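Rumcombe Community Help
Home and Workplace > Surfaces and Furniture

Marks on white tabletops in a shared workroom

Posted by Harnavlow Centre Office, 28 May 2026

The Centre has white tables in its ground-floor workroom, which is let to local groups for craft sessions, repairs and meetings. The tops have a smooth, wipeable finish. Over the winter a number of them acquired grey scuffs, a faint yellow ring or two, and a dull patch at the end nearest the window. The usual washing-up liquid removes crumbs and pencil but has no effect on the scuffs.

We should be grateful for advice on the following points. Which cleaning method is suitable for regular use by hirers, who cannot be expected to bring their own materials? May a cream cleaner be used on the scuffs without harming the finish? Finally, is the dull patch likely to be dirt or wear? The tables were bought second-hand in October and no care instructions came with them.

Lurko

Grey scuffs of the kind described are in most cases deposits left by rubber feet, shoe soles or the undersides of boxes. They lie on top of the surface and can normally be lifted without abrasion. We would suggest the following order of work.

Dust the table first with a dry cloth. Wash it with warm water and a small amount of washing-up liquid, then rinse with a second cloth and dry at once. If the scuff remains, rub it lightly with a clean white pencil eraser. Should that fail, put a little surgical spirit on a cotton pad, test it on the underside or at a corner, and wipe the mark in one direction. Keep the window open and allow no naked flame in the room.

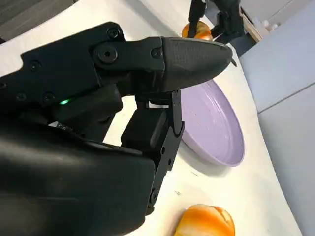

How long should a freshly washed top be left before it is used again?

Once it has been dried with a cloth, allow a further 4 minutes with the surface clear, and longer in a cold room. Paper and card should be kept off until the top feels completely dry to the back of the hand.

Cream cleaners should be avoided. They contain a fine abrasive which dulls a glossy finish, and a dulled area takes up dirt more readily afterwards. It is possible that your patch near the window came about in this way under the previous owner. If the patch looks the same after washing and drying, it should be treated as wear, and no household product will restore it.

Hirers might be provided with two cloths of different colours, a bottle of diluted washing-up liquid and a short notice fixed to the wall.

Tôn

Melamine sponge. Works on everything.

Lurko

With respect to the reply above, a melamine sponge is itself a mild abrasive. It may be used sparingly on a matt top, but we would not recommend it for a glossy one.

Harnavlow Centre Office

Thank you for these replies. The eraser has removed the scuffs from 3 tables. The yellow rings are fainter after washing but have not gone. The dull patch is unchanged and will be entered in the furniture record as wear. A notice for hirers is being prepared and cream cleaner has been withdrawn from the cupboard.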